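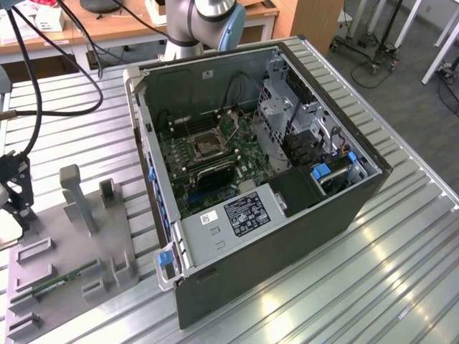
When must a robot cell be checked again after its first approval? Whenever the tool, the fixture or the programme changes, and in any case every 60 days.

I have applied this rule at Okemmont for three years, and it remains the one most often questioned. Wissam Daher of Kostberg wrote to me that a new tray is a small matter. I do not agree. A tray moves the points at which the arm stops, and the risk sheet must show this.

Our sheet has 47 entries. Entry 3 asks who may restart the arm after a stop, and the name must be written in full. The revised sheet will be issued in December.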